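Audience mics out of time with the stage mic on a stand-up recording

Posted in Live Recording and Broadcast

Heloísa Moura
I record a monthly stand-up night called Rusident at the Bittencourt, a flat-floor room that seats 400. The comics want something they can send to festivals and bookers, so each set is delivered as a stereo mix with the room under it. Until May I took the handheld from the desk and used one pair of condensers at the front corners of the stage for laughs. The front rows dominated and the back of the room was missing, so I added a second pair further out.

Present setup, all to one Kadus recorder at 48 kHz, 24 bit:
Track 1, handheld, post-preamp, pre-fader
Track 2, compere's spare
Tracks 3 and 4, stage corners, cardioid, facing the audience
Tracks 5 and 6, spaced pair on the side walls, omni

The punchline is clear in the handheld, then repeats faintly in 5 and 6. With the wall pair up far enough to hear the laughs properly, the voice goes hollow. If I pull 5 and 6 down between laughs the room disappears and it sounds edited. I measured the offset with a hand clap at the mic stand before doors and got 1,296 samples on track 5 and 1,614 on track 6. Should I slide the tracks back to match the handheld, and if so by which number? The PA is a single pair of boxes at the front with no delay speakers.
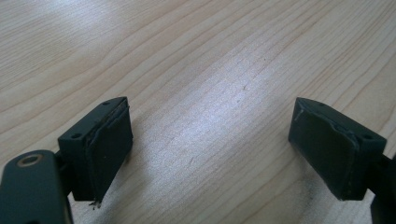
There is also a colouration on the handheld that I don't think comes from the wall pair, as it is there with 3 to 6 muted. It shows up mostly when a comic bends down to read notes or sets the mic on the table beside the stand. The table has a bare top, pale wood, smooth and slightly glossy, and it picks up a wide band of glare when there's a light over it. I can put a cloth on it for the lights anyway, if that would help with the sound.

tallis_k
Just mute the wall mics and use a laugh track from a quieter night, no one can tell. Or put a gate on them.

Oren B.
Please don't do the above on anything going to a booker. A gate will also open on loud voice from the PA, and that is the part you want to lose.

On the offset: 1,296 samples at 48 kHz is 27 ms, or a bit over nine metres of path. 1,614 is 33.6 ms, between eleven and twelve metres. Those are believable figures for wall mics in a room that size, and the difference between them tells you the pair isn't symmetrical about the stand. Move each track earlier by its own figure. Do not split the difference.

One caution. Your clap was at the mic stand, but during the show most of the voice reaching the walls comes out of the PA. The left box is nearer to one wall mic than the comic is. Redo the test by clapping into the live handheld with the PA at show level, then read the first strong arrival on each track. If the PA arrival comes out earlier than the acoustic one, use the PA figure. Any latency in the desk or the speaker processing is then included.
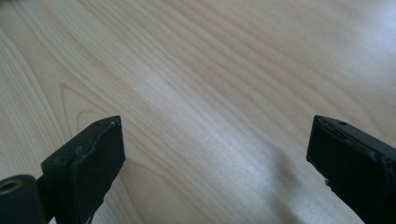
Once aligned, high-pass 5 and 6 at 150 Hz and check polarity against track 1 by flipping one side at a time and listening to the low mids. Alignment is only exact for the voice. Laughs will now land early by the same amount, and at 27 ms that is not audible as an error. I would not bother aligning 3 and 4 unless you hear a problem, but measure them while you have the session open.

After that, ride the wall pair by hand: up 4 dB on a laugh, slow return over a second or so. Automation drawn with square corners is what gives you the edited sound.

The table is a separate fault. A hard flat surface close to the capsule returns a strong reflection within a millisecond or two, and you get comb filtering in the one mic. A folded cloth reduces the top end of it. A smaller table set further from the stand works better.

Heloísa Moura
Thank you. Repeated the clap through the PA on Sunday before doors and both wall figures came down, the left one more than the right. Slid the tracks by the new numbers and the hollow sound is mostly gone. Cloth is on the table.

Duc_at_Zillmont
We had the same thing in the studio at Zillmont, and our fix was to move the wall mics forward until they were level with the third row. Less room, less delay, easier mix. Worth trying if your cable runs allow it — ours only just did. Also label the offset in the session name so whoever opens it next doesn't apply it twice.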